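Ticket 1739: Wendine shop listings, photos loading sideways or not at all
Opened by Meenakshi Rathore, assigned to Kiran Ahuja

1. What's going on
Hi Kiran! Me again, sorry. Since the February update my listing photos take forever (up to 19 seconds on my phone) and some never show up. The wicker basket with the toy banana is the worst one, I've re-uploaded it five times now.
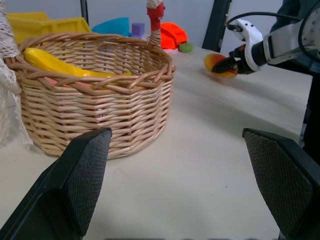
My husband's laptop does the same thing, so I don't think it's my phone. Checkout is fine, and so is the Gautam mailing list, thank goodness.

2. What I tried
Cleared the cache, logged out, logged back in. Then I turned off the Drulumeck image plugin and everything loaded right away! But without it the thumbnails come out huge. 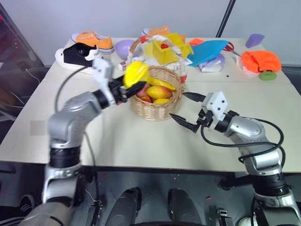

3. Update, 8 pm
Kiran, I rolled Drulumeck back one version like you said and the thumbnails are normal again. Still one sideways picture on the Clerard page, but I can live with that till tomorrow. Please leave the ticket open!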